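The town of Madley had two places to buy coffee, and my aunt had been banned from one of them. The dispute was over a loyalty card. She held that ten stamps meant ten stamps, and the shop held that she had drawn four of them herself, in a slightly different green.

So on Saturday she sent me to the other one, Stüber, across the river. Stüber sold coffee, fishing line and sympathy cards from a single counter, and had done so for 30 years without anyone there seeming to enjoy it.

"Get the kind I like," she said.

"Which kind is that?"

"They'll know."

They didn't know. The man behind the counter listened to my description of my aunt, nodded slowly, and sold me a bag from the shelf behind him. He also sold me a sympathy card, which I hadn't asked for but which seemed, on the walk home over the bridge, like good judgment.

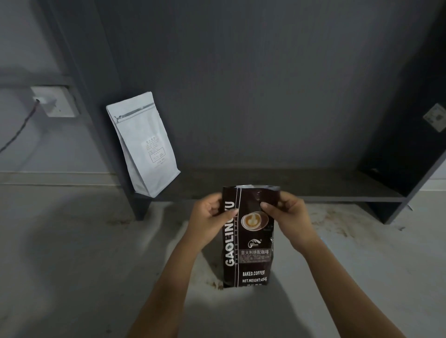
Gaolingyu, opened.

My aunt put her nose in the bag and kept it there long enough that I sat down.

"It smells like your uncle's car," she said.

My uncle had driven a Plulton, a make so unlucky that the factory closed while his was still on the truck. He loved it more than he loved most of us. It had 1,171 miles on it when he left for Plamemov to see about a job, and we never learned the final figure, as neither of them came back.

I asked whether smelling like the car was good or bad.

"It's coffee," she said. "It doesn't have to be good or bad." Then she made a pot of it, strong enough to hold up the spoon, and drank 2 cups standing at the sink with her back to me.

After the second cup she found the sympathy card in the shopping.

"Who died?"

"It came with the coffee," I said.

She read the verse inside, moving her lips a little. Then she got the green pen out of the drawer, signed her name, and addressed the envelope to the shop with the loyalty cards.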